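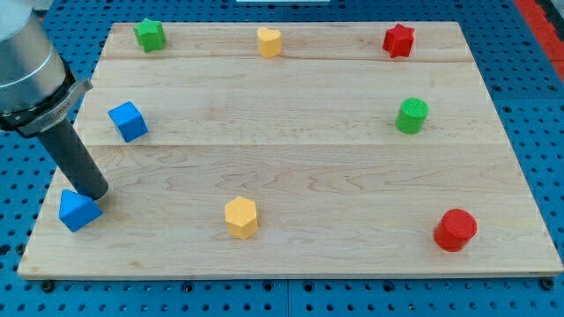

Entertainer or Candidate? Press Coverage of Celebrity Endorsements in the Skercombe Mayoral Race

Student Project Report
Submitted by Annick McKinnon and Gilberto Ñahui
Monday, November 7, 2022

Abstract

This report examines how local and regional news outlets covered the involvement of entertainers in the most recent mayoral race in Skercombe. The project team collected 409 articles that mentioned both the race and at least one public figure from music, radio or television. A sample of 200 articles was then read in full and coded. The results show that coverage of entertainers was mostly concerned with their fame and their personal disputes. Policy statements made by the same people received much less space and usually appeared in the lower half of the article.

1. Background

The Skercombe race was unusual in that one of the candidates, the former morning radio host Guillot, had never held public office. Guillot had been heard on local stations for many years and entered the race with a level of name recognition that the other candidates could not match. Shortly after the campaign opened, the singer Minier, who grew up in the city, endorsed a rival candidate from the stage during a concert. The two entertainers exchanged remarks in public for the rest of the campaign, and the exchange was covered by the daily press, by weekly papers and by the entertainment site Listum.

Earlier class readings on celebrity and politics dealt mainly with national races. The team wished to find out whether the patterns described in those readings would also appear at city level, where newsrooms are small and the same reporter may cover a council meeting and a concert in the same week.

2. Research Questions

The project was guided by the following questions.

How often did articles about the race present an entertainer mainly as a celebrity, and how often as a political speaker?

Did entertainment outlets and general news outlets differ in this respect?

When an entertainer was accused of poor conduct, did the article ask for a response from the person accused?

The third question was added after the first reading. Both principal figures were the subject of complaints during the campaign. Former colleagues of Guillot described an unpleasant working atmosphere at the station, and a concert promoter stated that Minier had left a contract unpaid. The team takes no position on either complaint. The interest of the project lies only in how they were reported.

3. Method

Articles were gathered from six outlets: two daily newspapers, two weekly papers, one public radio news page and Listum. Search terms included the names of all candidates together with words such as "singer," "host," "concert" and "endorse." Duplicate items and wire copy were removed by hand, which left 409 articles. The sample of 200 was drawn at random from this set, with each outlet represented in proportion to its share of the total.

Each article was placed in one of 3 categories. The first, labeled "personality," was used when the main point of the article concerned fame, appearance, family, feuds or career. The second, labeled "platform," was used when the main point concerned a policy, a vote or a public debate. The third, labeled "conduct," was used when the main point was a complaint or an accusation.

Both authors coded the full sample separately. Disagreements were discussed and settled at weekly meetings in October. Most of them involved articles that opened with an insult and then moved on to a serious subject such as bus fares. It was decided that the headline and the first four paragraphs would determine the category in such cases.

4. Results

More than half of the sample was coded as personality. Platform was the second largest category and conduct the smallest. Articles in the conduct group were longer than the others on average and were more likely to be placed on the front page or at the top of the site.

The difference between outlets was smaller than expected. Listum published the highest share of personality articles, but the two dailies were not far behind. The public radio page was the only outlet in which platform articles were in the majority. The weekly papers carried few articles on Minier at all and treated the endorsement as a minor item.

Guillot was quoted on policy more often than Minier, as would be expected of a candidate. Even so, many of the quotations were shortened to a single phrase, while jokes made at campaign events were printed in full. Several articles on the housing debate named Guillot in the headline and did not state the candidate's position on housing.

As to the third question, a clear majority of conduct articles reported that the accused person had been contacted. A smaller number gave the response more than one sentence. In the dailies the response tended to come near the end – in one case after a paragraph on ticket sales.

5. Discussion

The findings agree in general with the class readings. An entertainer who enters a political contest brings an audience, and the press appears to write for that audience first. The team had expected this of Listum, whose readers come to it for music and television news. It was less expected of the dailies, both of which have a reporter assigned to city hall.

It should be noted that personality coverage is not always empty of political content. An article on Guillot's years in radio included a useful account of how the host had dealt with callers on the subject of school closings, and was nevertheless coded as personality under the rules given above. A scheme that allowed two codes per article would have captured this better.

The conduct articles raise a separate matter. Complaints about a performer were often written in the tone of entertainment news, with nicknames and references to old songs or broadcasts, although the claims themselves were serious. The team would recommend that newsrooms handle such claims under the same rules that apply to any other person seeking or influencing public office.

6. Limitations

The project did not include television broadcasts, podcasts or social media, where much of the exchange between the two entertainers took place. Articles behind a paywall at one of the weekly papers could be read only through the library database, which does not preserve page placement. Reader comments were not examined.

The authors were both residents of Skercombe during the campaign and were familiar with Guillot's program before the project began. Separate coding was intended to reduce the effect of this, but it cannot be ruled out.

7. Further Work

A later project could compare the present sample with coverage of the previous mayoral race, in which no entertainer took part. Interviews with the reporters concerned would also be of value. Two reporters were contacted for this report and agreed to speak, but the interviews could not be scheduled before the submission date.

The coding sheet and the full list of articles are attached as Appendix A and Appendix B.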